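4.3 Checking the license before you publish

Kirex reads the rights fields in each photo you import and shows a green tag if it finds a license. Treat the tag as a hint. It only repeats what someone typed into the file, and people type all kinds of things.

1. Open the Rights panel and click Source.
2. Compare the credit line with the page the photo came from. If the two names differ, set the status to Hold.
3. Paste the full license text into the Terms box. The box takes 2000 characters and drops the rest without a warning.
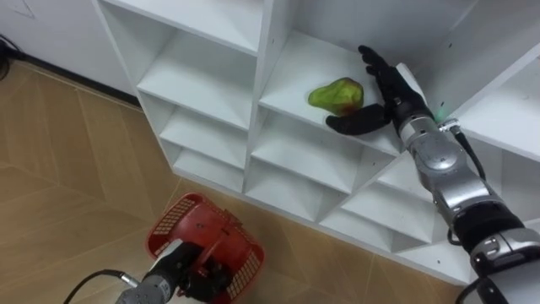
4. Choose a use: News, Comment or Advertising. Picking Comment does not make your use fair. A court decides that, and it won't look at your menu setting.
5. Click Save, then send the record to a second reviewer.

Note: The Belkadi plug-in claims to find the original photographer by matching images. In our tests it named the wrong person more than 90 times. Leave it off unless you plan to check every result by hand.

Caution: Deleting a photo from Kirex does not remove copies already posted. If you get a takedown notice, follow section 4.5 and keep the notice on file.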